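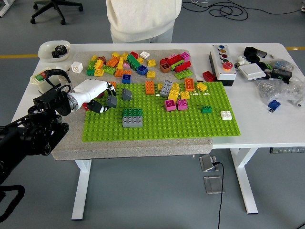
Duplo bricks and a green baseplate on a felt pad

Kitchen Table Tips: Keeping Your Paperwork Straight When You're Fighting City Hall
by Bushra Dogar

I've had a folder open on my kitchen table since February. It started with the storm drain at the corner of Chung Street, where the water comes up over the curb and sits against my neighbor's garage, and it has grown into the thickest pile of paper in the house, tax returns included. Letters to the City of Skesby, letters back from the City of Skesby, a very polite letter from the county over in Susby explaining that they have nothing to do with storm drains in Skesby, and a copy of the paving contract with an outfit called Estudero that I had to ask for twice.

A few of you wrote in after my post on cleaning out the pantry and asked how I keep the city stuff organized, so I'm putting it all in one place. If you're after grout cleaner tips, those are on the other page!

Pick one spot and leave it there

My whole operation lives in a dish tub. A plain plastic one, the kind you'd soak a roasting pan in. It slides under the bench by the back door and when I need it I pull it out, and when company comes it goes back under. I tried a filing cabinet in the basement first and never once walked down there with a letter in my hand. The letters piled up by the toaster. One of them got syrup on it (the one with the case number, naturally).

So whatever you use, keep it close to where the mail gets opened. Keep a pen in it too. Tie the pen on if you have teenagers.

Write the date on everything the second it comes in

Top right corner, in pencil, the day you got it. Official letters have a date printed on them already, I know, but the printed date and the day it lands in your mailbox can be pretty far apart, and if there's a deadline in the letter you want to be able to say when you really had it in your hands. I staple the envelope to the back as well, for the postmark. My husband thinks this is nuts. He's the one who threw out the envelope from the county, and I'm still a little sore about it.

Pencil, by the way, because a lot of that glossy notice paper won't take a ballpoint and you end up with a smear.

The phone log

Get a cheap spiral notebook and use it for nothing else. Every call gets the day, the time, the number I dialed, the name of whoever picked up and what they told me, in their words if I can scribble fast enough. Ask them to spell their name. People are nice about it nearly every time. If they say somebody will call me back, I write down "callback" and circle it, and then on my coffee break the next morning I flip through for circles.

I can't tell you how much this changed my calls. Before the notebook I'd get on the phone and say "well, I talked to somebody in Public Works a while back and he said it was on the list," and you can imagine how far that got me. Now I can read the whole thing off the page, with the time of day on it, and there's usually a little silence and then some typing.

Call early, too. I do mine right at 8 in the morning with my coffee, before the line backs up.

How to ask for a public record without making a production out of it

This scared me for the longest time. I figured you needed a lawyer or at least a fancy form. Check your own city's website, since every place has its own rules, but in Skesby all it took was an email to the clerk's office saying what I wanted. There's a form if you like forms.

What I got wrong the first time was asking for too much. I wrote something like "all records regarding drainage on Chung Street" and got a note back asking me to narrow it down. Fair enough, there could be a hundred years of that stuff. The second time I asked for the paving contract with Estudero and the inspection sheets that went with it, and I had them before the month was out.

A few things I do now:

Ask for electronic copies. Our clerk charges by the page for paper and not at all for a PDF.

Put a spending limit in the request. Mine says to please contact me before doing any work that would cost more than $6. Pick whatever number you can live with.

One subject per email. If you want the contract and you also want to know why the library closes early, send two.

Say thank you. The clerk didn't pave the street.

When the contract came it was a monster, up to 200 pages if you count all the drawings at the back, and I did not print it. I read it on the laptop over a few evenings with a bowl of popcorn and printed only the pages that talked about drains. Those I three-hole-punched and put in the tub behind a divider I cut out of a cereal box. (Cereal boxes make great dividers. Cut along the side seams, fold it flat, write on the gray side with a marker. I haven't bought a tabbed divider in years.)

Letters that get read

I used to write long ones. Oh, I was so mad, and it all went in: the drain, the garage, the budget, the time the mayor's office hung up on my mother. I have one in the tub that runs past six pages and I never got any answer to it whatsoever.

My letters are one page now. The first line says what I want. "I am asking the Council to schedule an inspection of the storm drain at the corner of Chung Street." Then a short paragraph on what's been happening, then what I've done already, out of the notebook, then my phone number. I write the angry version first, by the way. I write it, I leave it on the table overnight under the fruit bowl, and in the morning I pull out the one or two sentences that are any good.

Also, print two copies and sign them both. One goes out, one goes in the tub. I know you can save it on the computer. Mine ate a whole folder last summer, so I like the paper.

Speaking at a meeting

You get a couple of minutes at ours and then a light goes on, and let me tell you, that light comes on FAST. What works for me is typing up what I'm going to say in big print, reading it out loud to the stove while dinner's cooking, and cutting it down until I get through it before the egg timer rings. If you don't own an egg timer the one on the microwave is fine.

Eat something first. Public comment at our meetings comes after the consent agenda and the proclamations, and I've sat there with my stomach growling through an entire presentation about parking meters. I bring a granola bar in my purse and unwrap it in the car, so there's no crinkling.

Bring a copy of your remarks for the clerk. They'll put it in the record if you ask, and it means your points made it in even if the light got you halfway through.

Storing the old stuff

Once something's settled I move it out of the tub and into a big envelope with the subject and the year on the front. Envelopes go in a lidded bin on the hall closet shelf. Please don't use the garage or under the kitchen sink. I lost a perfectly good stack of property tax receipts to a leaky trap, and I've seen what silverfish can do to a box of old letters.

If a page does get wet, lay it flat between two clean dish towels with a cookie sheet on top and swap the towels out when they feel damp. No hair dryer! It'll curl up like a potato chip. Syrup, I'm sorry to say, I have no cure for. I made a photocopy of the syrup letter and put the original in a sandwich bag.

What it costs me

Hardly anything. The dish tub I already had. Notebook, stapler, a box of 100 envelopes from the dollar store that I'll be using until I'm a grandmother, and a roll of stamps. The time is the bigger part. I give it one evening every other week, after the dishes, and I don't let it spill over into the rest of the week or I get cranky and so does everybody else in the house.

And the drain? An inspector has been out. He was standing on the corner in rubber boots when I took the trash down, and I went right back inside and wrote it in the notebook, with the time. The inspection report isn't posted yet. I've got an email in to the clerk for it, and there's a circle on the page.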